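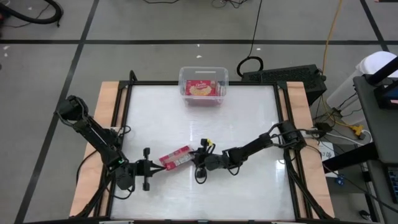
July 5, 2018

Reading group, true crime and narrative non-fiction. Entry by Forough Farahani.

The group completed its reading of The Gotus Letters, an account of a poisoning case in the port of Brastia in 1832. Our copy is the Vostent Press edition, which runs to 500 pages including notes. Chapters 1 to 16 were covered in the March entry and are not repeated.

The author's strongest work lies in the treatment of the victims. The three sisters are given childhoods, debts and tempers before the trial begins, and the court record is quoted at length. The later chapters are weaker. The case against the apothecary is put forward as settled, although the notes to chapter 19 admit that two of the witness statements survive only in copies made years afterwards.

Amirhossein Farahani disagrees with me on this point. He holds that a general reader is given fair warning in the preface. I have reread the preface and find one sentence on the matter – it does not mention the copies.

Draft notice for the Mahmoudi bulletin: recommended, with a caution as to sources. Length to be cut by a third before it goes in.

Outstanding: check the page reference for the second letter (212 or 221, my notes give both). Amirhossein to return the library's copy and ask whether the earlier edition can be borrowed for comparison.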